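HRM 3201 Compensation and Working Time
Handout 5: Shift Premiums, Overtime and the Regular Rate
Instructor: Charito Malabanan
Section leader: Beathag Cruickshank

Read this handout before the January problem session. Bring a calculator. The payroll extracts for Stitby and Velach are in the course packet and are not reproduced here.

1. Terms

Base rate. The hourly amount stated in the offer letter or wage schedule, before any additions.

Shift premium. An addition paid for hours worked in a designated period, usually evening or night. It may be a flat amount per hour or a percentage of the base rate. The two forms behave differently when base rates rise. A flat premium loses relative value with each general increase unless it is renegotiated. A percentage premium keeps its relative value but costs more for senior employees than for new ones doing the same shift.

Regular rate. Total includable pay for the workweek divided by total hours worked in that workweek. It is a computed figure and changes from week to week. Students who treat it as a synonym for the base rate will get most of the problems in section 4 wrong.

Workweek. A fixed, recurring period of seven consecutive 24-hour periods. It need not match the calendar week. It may not be averaged with the week on either side for purposes of federal overtime, apart from certain statutory exceptions covered in Handout 2.

2. What goes into the regular rate

Include shift premiums, nondiscretionary bonuses, piece-rate earnings and on-call pay. Exclude gifts, pay for time not worked (vacation, holidays, illness), reimbursed expenses, and certain premiums paid for hours beyond a daily or weekly standard.

The line between discretionary and nondiscretionary bonuses causes the most disputes. The label used by the employer does not settle the question. If the bonus was promised in advance, or employees have been led to expect it on meeting a stated condition, treat it as nondiscretionary. An attendance bonus announced at the start of a quarter is includable. A payment decided on at the end of the period, in an amount set at that time and with no prior promise, is normally excludable.

When a bonus covers several workweeks, it must be allocated back over those weeks once the amount is known. The employer then owes additional overtime for each week in which the employee worked more than 40 hours. Payroll departments often miss this step. In the Velach extract, look at the column headed ADJ and ask why it is blank.

3. Worked computation

An employee at Jullden has a base rate of $20.00 and works 50 hours in one workweek. Of these, 20 fall on the night shift, which carries a flat premium of $2.00 per hour. The employee also earns a production bonus of $60.00 for that week.

Straight-time pay: 50 x $20.00 = $1,000.00
Shift premium: 20 x $2.00 = $40.00
Bonus: $60.00
Total includable pay: $1,100.00
Regular rate: $1,100.00 / 50 = $22.00
Overtime premium due: 10 x $11.00 = $110.00
Total pay for the week: $1,210.00

The overtime premium uses half the regular rate. The straight-time portion of the ten overtime hours is already in the $1,100.00. Multiplying by one and a half at this point counts those hours twice.

A common error is to pay overtime at one and a half times the base rate and then add the premium and bonus. That gives 40 x $20.00 plus 10 x $30.00, plus $40.00 and $60.00, for a total of $1,200.00. The employee is underpaid by $10.00. For a single week the amount is small. Across 200 employees with identical hours and pay it is $2,000.00 per week.

4. Staffing patterns and premium cost

The Vallejo case compares two schedules for a plant running around the clock. Under fixed shifts, premium pay goes to the same people every week, and vacancies tend to collect on nights. Under rotating shifts, premium cost is spread over the whole workforce, but each employee's regular rate moves with the rotation, and overtime has to be computed accordingly. 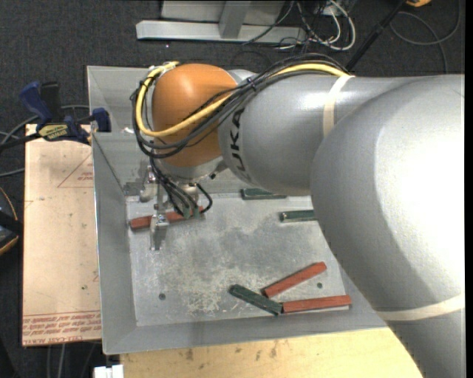 Neither schedule removes the handover problem. If an employee is required to arrive before the shift begins to receive instructions, that time is generally hours worked. Where shifts are already a full eight hours over five days, even a short required overlap pushes the week past 40.

Problems

a. Recompute the Jullden example with the night premium stated as 10 percent of the base rate. Explain the result.

b. Using the Stitby extract, allocate the quarterly attendance bonus to each workweek in equal amounts and compute the additional overtime due.

c. For Vallejo, state which records the employer would need in order to show that early arrival was voluntary.

Show all steps. Carry rates to four decimal places and round only the final dollar amount. Submit problem b on the worksheet at the back of the packet.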